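Grorenix开放日去过的进来聊聊（擦白板那台）

版块：机器人与自动化 > 展会见闻

楼主 螺丝拧三圈

刚从Grorenix的开放日回来，腿快断了，趁还记得赶紧写。

场地在Cleso那栋楼的二层，就是以前做模具展的地方，电梯只开一部，门口排到楼梯间。签到的时候给我的号是178，后面还有一大串人。进去以后先听了一段公司介绍，讲的人叫Aatos Pitkänen，英文很慢，旁边有人翻译，PPT放得我差点睡着。真正好看的都在里面那间，几张桌子分开做不同的活儿，叠毛巾的那张围得里三层外三层，根本挤不进去，我就一头扎到擦白板那边去了，结果一站就是大半个下午！

擦白板听着挺无聊对吧，我一开始也这么想。可是真站在边上看，光是怎么把那块蓝色的东西夹稳，就够琢磨半天的。夹高了使不上劲，夹歪了一碰板面就打滑。带我们的小姐姐说，他们内部给这台起的名字叫Bogdan，因为调它的人喜欢（我没听懂是个球员还是个歌手，哈哈）。

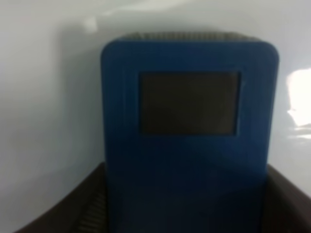

进场要不要提前预约？
在他们网页上登记一下就能进，当天到门口补登也行，只是排队会久一点，带小孩的走右手边那个口。

再说回来，Bogdan一下午做了好多遍，有顺的也有不顺的。我看到的最不顺的一次，它夹着东西停在板子上头不动了，工程师过来在电脑上点了几下，又从头来。围观的大叔说"死机了吧"，工程师很淡定，说是在等力的读数稳下来。信不信由你们。

2楼 半斤焊锡

沙发。我也去了，比你晚，到的时候叠毛巾那边已经收摊了，气死。

擦白板我看了两轮就走了，说实话没觉得有多厉害。板子是平放在桌上的，谁家白板是躺着用的？立起来挂墙上，重力方向一变，力控参数全得重来。这种演示年年有，换个颜色的道具再来一遍。

3楼 螺丝拧三圈（楼主）

回2楼：平放我也问了！他们说先平放是为了把接触力这一件事单独弄明白，立着的六月份会拿出来给人看。你说年年有，那你给我找一家敢让观众自己上去乱画的？

4楼 阿灰在产线

插一句，我们厂里用机械臂给外壳擦胶，跟这个活儿很像。难点从来都在擦之前那一下，下去的时候是平着落还是一个角先着地，差别大得很。角先着地就会刮，刮了客户就骂，客户一骂我周末就没了。

所以2楼说没什么厉害，我不太同意。平放归平放，能让我们这种连规整工件都擦不利索的人羡慕一会儿了。

5楼 小鱼不加班

我是陪男朋友去的，外行。我就记得有个小朋友拿笔在板子上绕圈圈，绕完了大家都等着机械臂动，特别安静，像等蛋糕店开门一样。后来我也上去画了几笔，画的猫，被说像土豆。
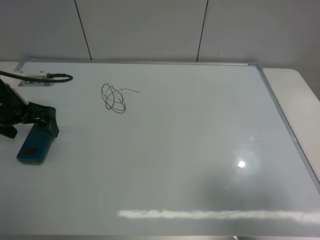

想问问懂的人，它是怎么知道该往哪儿擦的？

6楼 阿灰在产线

靠相机先把板上的笔迹找出来，算出一块区域，再规划一条来回的路线盖过去。他们用的那套软件叫Iradent，讲解里提过一嘴，说训练的时候各种乱七八糟的笔迹都画过，具体怎么标的没讲。

7楼 半斤焊锡

那我就抬个杠。灯打在板子上反光那么亮，相机那边一大团白的，笔迹要是正好在那儿呢？我特地问了，回答是"会换个角度再看一次"。换角度要时间的啊，真拿去用谁等你。而且我站在那儿的时候，感觉有一次是人在后面遥控的，动作顺得可疑。

8楼 螺丝拧三圈（楼主）

遥控那个我知道！桌子后面确实坐了个人，叫Daichi Honda，下午有一段专门演示遥操作，牌子上写着的。你是没看牌子吧……其他时段他手都没放在操作杆上，在吃饼干。

反光这个我站你这边，他们自己也说头疼，灯是Cleso的，不让关。

9楼 半斤焊锡

行吧，牌子我没看见，人太多了，这条我收回。反光那条不收。

10楼 老潘修表

没去成，蹲一个更详细的。抓取那一步有人盯着看了吗？我比较关心东西平躺在桌上的时候它从哪个方向下手，我们修表的夹小零件最怕夹偏。

11楼 松果邮差

老潘，我在他们的参观者专栏里翻到一篇，写抓取写得挺细，原文是英文，我手动翻了一下，有错别打我。

从桌面开始

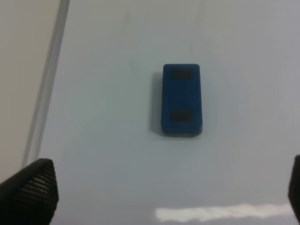 文／Itziar Ibarra　2018年5月5日　参观者专栏

我到得早，讲解还没开始，就先在桌边站着看Oskari Laaksonen做准备。他把蓝色的块摆到桌上，退后，看一眼屏幕，再走回来挪一点点，如此反复。我问他为什么不干脆画个标记，每次都放在同一个位置。他笑了，说那样机器人学到的就是标记。

后来他让我来放。我故意斜着放，又故意放得离桌边很近，手指张开往下去的时候我紧张得要命，好像是我自己在考试。连着七次，有六次拿起来了，没拿起来的那次是指尖蹭到了块的侧面，把它推开了一小截。Oskari没有重新摆，直接让它从新的位置再试。我很喜欢他这个做法，因为在家里，东西掉了也没有人帮你摆回原处。

夹起来之后的路反倒不长，从桌面转到白板上方，慢慢下降，接触。接触的那一刻声音很小，要凑近才听得到。我旁边一位老先生听了好几遍，一直点头。

12楼 松果邮差

后半篇是讲茶歇的，夸肉桂卷，我就不翻了。

13楼 老潘修表

谢谢翻译！蹭到侧面推开这个太真实了，我拿镊子天天这样。它让机器从新位置接着试，这个思路倒是可以抄到带徒弟上。

14楼 阿灰在产线

七次成六次，放到产线上是要被骂的，一天下来得停多少回。不过人家随便放、外人放，这个条件跟我们有治具的没法比。楼主，夹爪的指头是硬的还是软的？我想给我们那台换。

15楼 螺丝拧三圈（楼主）

指头不让摸，我伸手就被拦了。看着内侧有细细的纹，防滑用的吧，材料没问到。你可以直接写信给他们，现场发的名片上写的联系人是Martti Kauppinen，我把邮箱站短给你。

对了人数出来了，刚在他们公告里看到，一天来了大约528个人，怪不得厕所排成那样。

16楼 小鱼不加班

肉桂卷确实好吃，我作证。我男朋友回家路上一直在讲力控，讲到地铁坐过站。

17楼 半斤焊锡

六月立着的那场有人组队吗？我去挑刺。

18楼 螺丝拧三圈（楼主）

算我一个，这回早点去，先把叠毛巾看了再说。你记得看牌子。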